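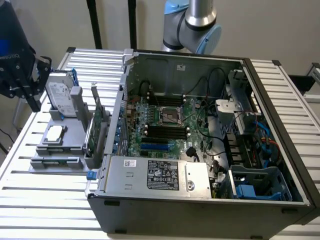
Re: [Stakalgate-supporters] Cistura's left winger – are we in for him or not?

2 min read · 14 replies · Share

Search the archive: type a keyword

Oh, I hope this one is true! I've been watching Cistura's second-half streams since May for no better reason than the time difference suits my lunch, and the kid on the left has been the best thing on them by a mile. Quoting the earlier post so people on the digest can follow:

> Anyone else seen the talk about us and Cistura's number 17? The Cilis forum
> is saying we've had a scout at two of their games and that a bid of some
> kind is coming once the window opens. I'd take it with a bucket of salt. We
> were "close" to signing half the league last summer and ended up with a
> backup goalkeeper.
>
> Also, do we need a winger? I'd have said center back, center back, and then
> maybe another center back. We gave up three headers from corners against
> Jaber and none of them were even good corners.
>
> What does he do that our own lads don't?

Plenty! He's left-footed and plays on the left, for a start, so he goes outside and crosses it early. We've spent the whole season with right-footers over there who get to the corner of the box, stop, turn back and pass it to the fullback. By the time the ball comes in, the other team has eight men behind it and our striker has given up his run. This lad hits it first time, low and hard, across the six-yard box, and he does it on the run. Cistura's forward has scored a pile of tap-ins and I'd credit the winger with most of them.

He tracks back too. There was a spell in the cup game, just after halftime, when their left back had gone up for a free kick and got stranded, and our man sprinted the length of the field to put the ball out for a throw. He then got up and shouted at the left back, which I enjoyed a lot.

What he doesn't have yet is much of a right foot, and he can be bullied by a big fullback who gets tight early. Jaber did that to him and he went quiet until they moved him inside for the last 20 minutes. I also don't think he's much use in the air, so no, he won't help with the corners. You're completely right about the center backs and I'm not going to argue. But a team that's attacking well gives up fewer corners in the first place (I know, I know, let me have it).

On whether it's real – I don't know any more than the Cilis forum does. The scout thing I can half believe. Somebody in a Stakalgate club coat was in the main stand at the Cistura home game, because the stream kept cutting to that side whenever play stopped. Could have been a fan on vacation. As for money, I've seen no figure I'd trust, and Cistura are under no pressure to sell. He has 2 years left on his deal, so they can wait all summer if they feel like it.

The other worry is whether he'd want to come. Their ground holds 2,000 and he starts every week. Ours is bigger, but he'd be fighting for a place, and the manager has a habit of leaving new signings on the bench until the fall. If I were 19 and enjoying my soccer I might stay put for another season. Then again, I'd love to see him in front of our end on a night game with the drums going. It would suit him so well!

For anyone who hasn't seen him, try the replay of the away game at Jaber, from the point where he switches inside. The crowd was given as 970 and you can hear nearly every word the players say, which is half the fun. Look for the pass he plays with the outside of his foot near the end. The shot goes over, but watch it twice anyway.

And since you asked about our own lads: I'd still keep the young one from the reserves around the first team. He's raw but he runs straight at people, and the two of them on opposite sides could be a joy. Play the kid on the right, let him cut in, and have the new one hugging the line. Our fullbacks would have somebody to pass to for once.

Is anyone going to the last home game? I've got a spare in the north stand, row behind the dugout, and I'd sooner it went to someone on the list. Reply to me off-list and I'll leave it at the ticket window.

Up the Gate!

3 likes · 14 comments · Reply to list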